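Four months with the arms at work

Wed 12 June

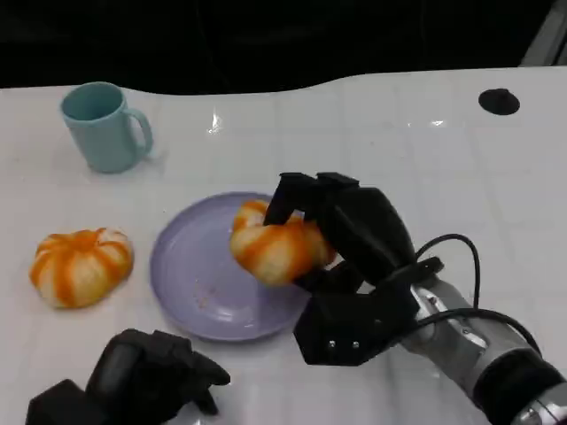
One striped pumpkin at the plate, one still waiting on the table.

I pack tableware sets at Weltside, and since February I have shared the job with a two-armed machine from Odalus. A few people asked what that is like, so I'm writing it down.

Before, there were 13 of us on the packing line. There are 11 now. One retired and one moved to Pruvine for better hours, and neither job was posted again. Management says no one was let go, and that's true. It's also true that there are two fewer jobs.

My own day has changed a lot. I used to do 115 sets a shift with my hands. Now I spend the first part of the morning at the practice table, where the arms get tried on whatever the next order needs. Plates and mugs, mostly, and lately the orange and white pumpkins for the fall line. Soft things take longer to set up than hard ones. I note the misses, change the grip settings and run it again.

My wrists hurt less. I also talk less -- you can't chat much when you're watching for a bad grip, and the line used to be a talkative place. I miss that more than I expected to.

The pay went up one step for the 3 of us who took the training. The others do the same work as before at the same rate, and there is some feeling about it. I think they have a point. We've asked for a second round of training and were told to wait until the fall orders are out.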